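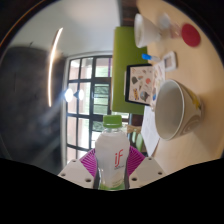
The clear bottle with the green screw cap and the red "if" logo.

Home Features Interviews Back Issues Contact

Helmi Oksanen keeps her cups on the table. She has cupboards, she says, but they are full of bottles.

She moved to Clamden in February and took the flat above the old Hindside shop, where she had worked for six years. The bottles came with her. "I packed them before I packed my clothes," she says. "There were 14 boxes. My sister drove the van and she wasn't pleased."

They are drinks bottles, nearly all plastic, and she washes each one and puts the cap back on before it goes on a shelf. Glass doesn't interest her much. "Everybody saves glass. A plastic bottle gets used for ten minutes and then it's gone, and the shape goes with it. Look at the waist on one. A person sat down and drew that so your hand would fit."

She likes a clear body and a coloured cap, green best of all. Labels she can do without. If the name is printed straight on to the bottle she is happier, as there is nothing to peel when it goes in the sink.

The cups are another matter. They are for use, and none of them match. There is a plain white one that narrows at the bottom and a wide one in cream and tan, with a yellow pattern a bit like a flower and a brown swirl. She bought the wide one at the Ifans sale for a pound. "It holds a proper amount of tea. I wouldn't buy a set. If you break one of a set you mind about it."

I asked how she decides what to keep. She thought about it for a while. "I used to keep doubles. I don't now, unless the cap is different." She got rid of about 100 before the move – they went in the recycling at Jallel, over two trips – and says she hasn't missed any of them.

Washing is done with warm water and a little soda. She lets the bottles drain upside down overnight and wipes the caps separately, working an old toothbrush into the ridges. Hot water is a mistake. "They go soft at the shoulders and then they lean."

She would like more shelves. The landlord has said yes to one wall.

Recent interviews
Mending chairs in Ifans
A year on the Jallel allotments
The last baker in Clamden
Tea towels, and what to do with them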